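锅盖放在哪里

我来这个城市已经三年，中文写得还是慢，请读者原谅我的句子有时候不太自然。今天想写一件很小的事情：做饭的时候，热的锅盖应该放在哪里。

在我小时候住的家里，厨房很大，灶的旁边有一张长桌子，锅盖放在什么地方都可以。现在我住的房子，厨房只有一小段台面。炖汤的时候要打开锅尝味道，我一只手拿勺子，一只手拿盖子，然后就站在那里，不知道往哪里放。放在水池里，盖子会碰到脏的碗；放在灶上，边沿很快就烫手；直接放在木头台面上，盖子里面的水会流下来，第二天木头上有一个白色的圆圈。

这种圆圈我有过一个，就在窗户那一边。我的朋友 Etenesh Derese 教我用一点食用油慢慢擦，擦完等一个晚上，再擦第二次。圆圈变淡了，可是没有完全消失，早上光线从侧面进来的时候还能看见。从那以后，我对木头台面比较小心。

后来我的习惯是这样的：切完菜以后，先把砧板擦干净，不收起来，让它继续留在台面上。锅盖就放在砧板上。砧板要厚一点的，比台面高出一块，这样盖子上流下来的水大部分会留在板上，擦起来也方便。如果当天切过生肉，我就不这样做，要先用热水和洗洁精洗好砧板，或者换一块干净的。

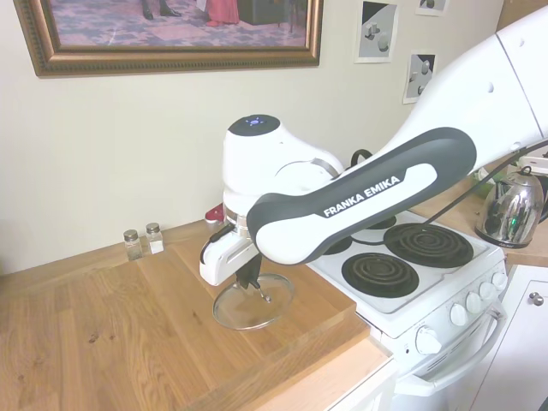 玻璃锅盖和厚砧板，后面是胡椒和盐。

我喜欢玻璃的锅盖，理由很简单：从外面就能看见汤，不用总是打开。做米饭的时候尤其有用。我母亲一直用金属盖子，她听声音就知道米饭好了没有，我没有这个本领，我必须看。玻璃盖子的缺点是怕冷热变化太快，刚从火上拿下来的时候，不要马上用冷水冲。我用坏过一个，裂的声音很小，但是那天晚上的汤不能喝了，只好吃面包。

还有一个细节是盖子中间的那个小把手。有的把手是塑料的，有的是金属的。金属的小把手样子好看，可是炖了 60 分钟以后，没有布是不能拿的。我在灶旁边的钩子上挂一块旧毛巾，折成四层，专门用来拿盖子。拿的时候要垂直往上提，先停一下，让水滴回锅里，再移到旁边。我以前很着急，一提起来就往旁边走，灶台上总是一条水印。

放盖子的时候，朝上还是朝下？我和邻居 Tekle Ayele 讨论过这个问题。他说应该翻过来放，把手朝下，这样里面干净的一面不碰到任何东西。他说的有道理，不过翻过来以后盖子会摇晃，我的厨房太小，胳膊一碰它就转起来。所以我还是把手朝上放，只要砧板是干净的，我觉得没有问题。

最后说一下胡椒和盐。我把两个小玻璃瓶放在台面靠墙的地方，都有金属的螺旋盖子。以前它们在柜子里，和茶叶、糖、豆子在一起，每次尝完汤要去找，找的时候盖子又没有地方放，事情就乱了。现在它们一直在外面，深色的是胡椒，白色的是盐，不用写标签。缺点是离灶近，蒸汽多的时候盐会结成小块。Etenesh 建议在盐里放几粒生米，我试了，效果还可以，就是有时候米也会掉到汤里。

上个周末我炖了一锅扁豆汤，放了洋葱、胡萝卜和一点姜黄，小火 75 分钟，中间打开了很多次。汤有一点咸，是我的错，第一次尝的时候没有尝出来，又加了盐。下一次我想先少放，等关火以后再调味道。如果有人知道怎么让木头上的白圆圈完全消失，请在下面留言告诉我。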